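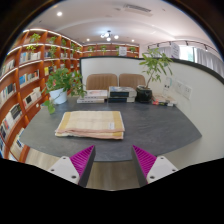 3. Cost structure of small launch providers

The second group of firms in our sample sells dedicated flights for light payloads. Unlike the large carriers discussed in Section 2, these firms do not depend on a few government contracts. They sell to many small buyers, most of whom have never bought a launch before, and their prices must be simple enough for such buyers to compare.

Plarkuteck is the oldest of the group. Its first vehicle, Wenus, was designed to place 109 kilograms into low orbit, and the company has kept that figure as its standard unit of sale. Customers who need less capacity share a flight through a broker. Juhász and Tkachuk (2016) found that shared flights brought in more revenue per kilogram than dedicated ones, but that they also left the pad later, as one delayed payload held back the rest.
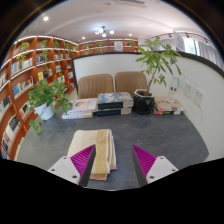

Bralix entered the market with a different plan. It buys its engines from outside suppliers and limits its own work to tanks, final assembly and flight software. This keeps the permanent staff at 400, against 1000 at Plarkuteck, but it exposes the company to supplier price increases. Managers interviewed for this study accepted the risk - they held that an engine program of their own would have used up the first two rounds of funding before any flight took place.

Figure 3. Share of total cost per flight by category (vehicle, range fees, insurance, staff), Plarkuteck and Bralix. Source: company accounts and authors' interviews.

Range fees account for a larger part of the total than earlier work suggests. Both firms use the coastal site at Châu, where a fixed charge applies to each campaign whatever the size of the rocket. The charge was set with heavy vehicles in mind and has not been revised. For a light vehicle it can exceed the cost of the upper stage.
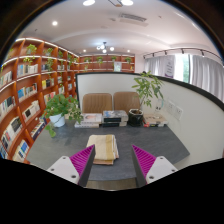 Insurance moves in the opposite direction. Premiums fall with each successful flight, and a provider with a short record pays far more than its hardware alone would justify. Tkachuk's survey of 3000 policies shows that the gap narrows after the fifth flight and nearly closes after the tenth. Neither firm had reached that point when our data collection ended in July. The effect of flight rate on price is taken up in Section 4.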